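Re: [Akthorpe-swap] what do you do with the boxes once they're open?
10 Oct 2022
Reading time: 2 minutes
Print | E-mail this message

> I've done three snack swaps now and I love the unpacking, but the
> leftovers are taking over my house. There's a Putent mailer full of
> half-sorted candy on my dresser and I can't bring myself to throw out
> the little extras people tuck in. Does anyone have a system? Also, do
> you repack for the next swap or start from scratch?

Oh, I feel this one! I joined in February and by summer I had so many odds and ends that I bought one of those Kanex drawer towers (20 bucks, wobbly, I'd skip it). It filled up in a month.

These days I use one shallow box and that's it. Everything from a swap gets dumped out on the bed, the crumbly stuff gets eaten first, and whatever I still want goes back in the box in a single layer. If I have to stack things I've kept too much. Anything with a date coming up goes on the right so I see it. The hair ties and such stay in with the snacks, which I know drives some of you nuts, but I like finding a scrunchie next to the cookies.

As for paper, I keep the booklets and lay them flat on the bottom. I can't read most of them but they're pretty, and they stop small things from sliding around. 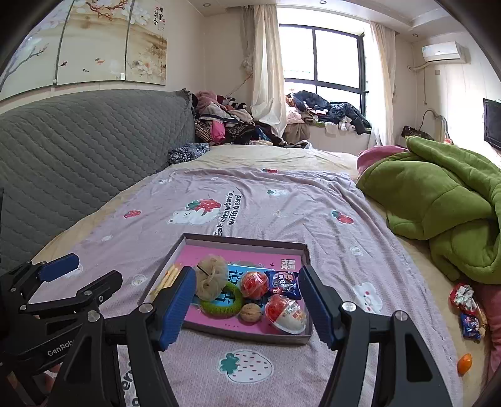
Repacking for the next swap, I do a bit of both. Sealed snacks that I got doubles of can travel again (jelly cups are heavy for their size, so watch your postage!). Nuts in the shell are fine too, they'll survive anything. I don't pass along hair stuff once I've worn it, and I'd rather you all didn't either, ha.

One more thing on weight. The Rieger boxes say they're good to 3,000 grams but mine bowed in the middle way before that. I try to stay at 500 and I put the round things in the corners. Wrap the cups separately if you can, I had one split on the way to me and it got into everything, including a very nice notepad.

Is the next sign-up still capped at 30 people? I have a drawer of doubles ready to go and would happily take two partners if we come up uneven.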